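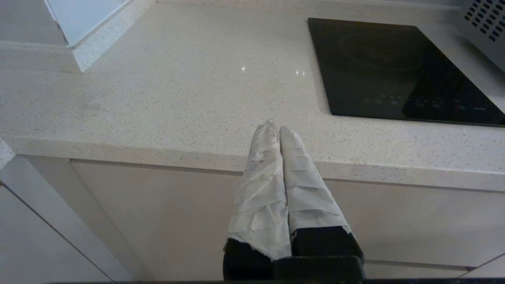

Hand Quilting for Beginners
Session 5 handout: Basting, Rocking the Needle, and Burying Knots
Wonden Community Workshop, room 3

Welcome back! By now you should have your pieced top pressed and your backing washed. If your top isn't finished, come anyway. You can learn the rocking stitch on a practice square and catch up at home, and plenty of people do their best learning on a scrap of muslin they don't care about.

Before you baste

Cut the batting and backing 2 inches bigger than the top on every side. Yes, all four sides. Hand quilting pulls the layers in as you go, and a backing that started out generous can end up just barely making it to the corner.

We are using the Trumach cotton batting from the supply list. It has a right side and a wrong side. Look for the tiny dimples where the needles went in at the mill, and put that side up so your needle goes down the same way. If you bought a different batting, check the wrapper for how far apart your quilting lines can be.

Tape the backing to the table wrong side up, snug but not stretched. Lay on the batting, then the top, right side up. Smooth from the middle out with flat hands. Baste with long stitches in a color you'll be able to see later, starting at the center and working toward the edges, with the rows a hand's width apart. It is slow and your back will complain, so stand up between rows!

The rocking stitch

This is the fun part, and I can't wait for you to feel it click.

Thread a between (the short needle, size 9 if you have it) with a piece of quilting thread as long as your forearm and hand together. Longer thread frays and tangles. Make a small knot, go into the top an inch from where you want to begin, travel through the batting only, and come up on your line. Tug gently until the knot pops through the top and hides inside.

Now hold the needle straight up and down with your thimble finger on the eye end. Push until the finger underneath just feels the point. Tip the needle back, nudge the fabric up from below, and let the point come through. Rock it upright and go again. Load two or three stitches before you pull the thread, more once your hands know the motion.

Even stitches matter much more than tiny ones. Everybody wants tiny ones on the first night -- please let that go for now. Your stitches will shrink on their own with practice.

Keep the hoop a little loose. If you can bounce a coin on it, the needle has no room to rock.

Ending a thread

Stop with 5 inches left. Wrap the thread around the needle to make a knot close to the cloth, take one last stitch into the batting, pop the knot under, and bring the needle out an inch away. Snip close. The tail slides back inside and you're done.

For next time

Quilt the center block of the Marwat Star, all the outlines plus the inner diamond. The marking template is Wivau pattern 2639; trace it lightly, and test your marking pencil on a scrap first to see that it washes out.

Bring your hoop, your thimble, and any stitches you're unhappy with. Leave them in! We'll look at the back together and figure out what the needle was doing.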